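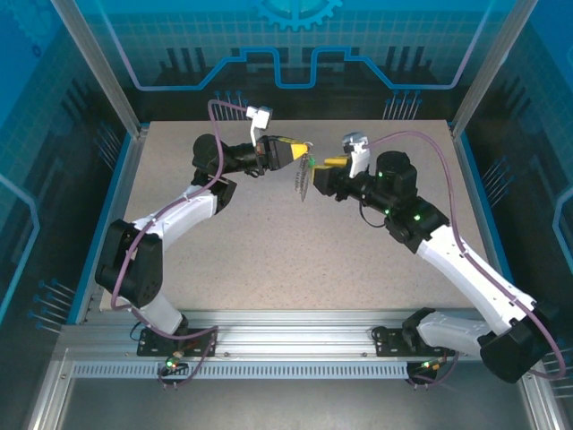 31 December 2019
By Kyung-hwa Ryu and Si-eun Han

Print this section | E-mail this section

4. Paying for the Belard main

4.1 Sources of money

The Belard main was paid for from two sources. The larger was a bond issue by Grurker District, which owns the works at the upper end of the valley. The smaller was a loan taken out by Seol, the town at the lower end, to be repaid from water charges over 19 years. Neither council put in money from its general fund, although Seol lent the project staff time in the first year and did not charge for it.

The agreement between the councils splits the cost by reserved flow. Each council pays for the share of the pipe it has the right to use, whether or not it takes the water. Grurker reserved more than it needed, expecting new housing on the Larnix side of the valley. Most of that housing had not been built when we collected the accounts, so existing customers were carrying the cost of the unused share.
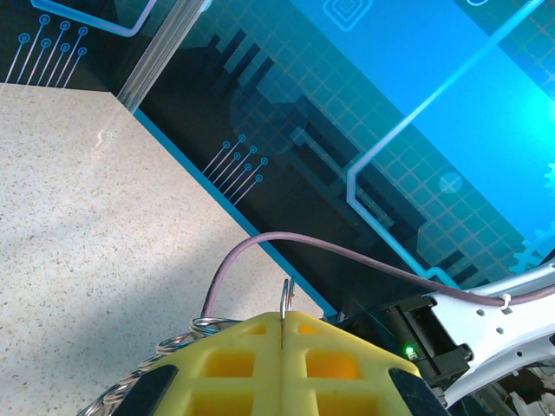 4.2 Effect on household charges

We compared bills before and after the first repayment fell due in April. The sample was 200 households in each council area, drawn from the meter register. Homes with a shared meter were left out, as were those that changed hands during the period.

In Seol the standing charge rose and the rate per unit stayed the same. Grurker did the opposite. The choice matters for small users: a household in Seol that uses very little water pays nearly the same towards the loan as a large one, while in Grurker the payment follows use.

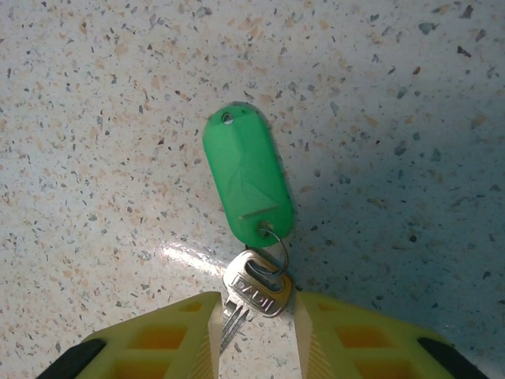
Figure 2. A green plastic key tag and a small silver key on a pale speckled surface, with two yellow gripper fingers at the bottom edge.

Grurker's method has a weakness of its own. Income falls in a wet summer, when gardens need less water, but the bond payment does not. The district holds a reserve against this - set by its own rules and not by the bond terms - and drew on it once in the period we studied. Seol has no such reserve and has not needed one.

Connection fees were meant to cover part of the gap in both places. They brought in little. Seol had expected about 3,000 new connections over the life of the loan, and its yearly budgets still use that figure.
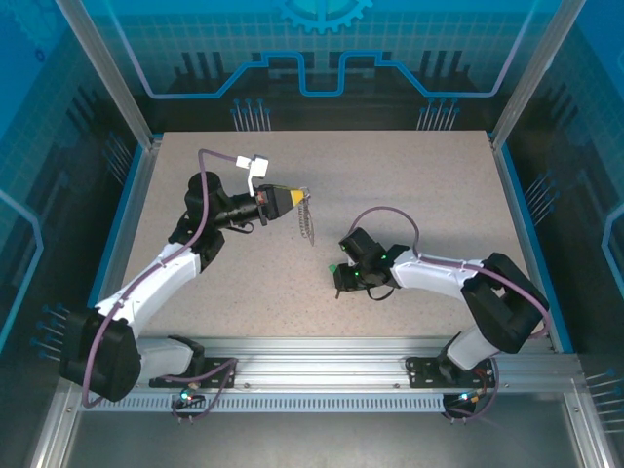 4.3 Limits of the data

The accounts of the two councils are not kept in the same form. Grurker reports bond interest under the water fund, while Seol reports loan interest with its other borrowing, and we had to separate it by hand. Staff costs could not be separated at all and are left out for both. We also had no record of unpaid bills in Grurker, so the income shown there is the amount billed - the amount received may be lower.

Contact the authors | Copyright Kyung-hwa Ryu and Si-eun Han | Back to top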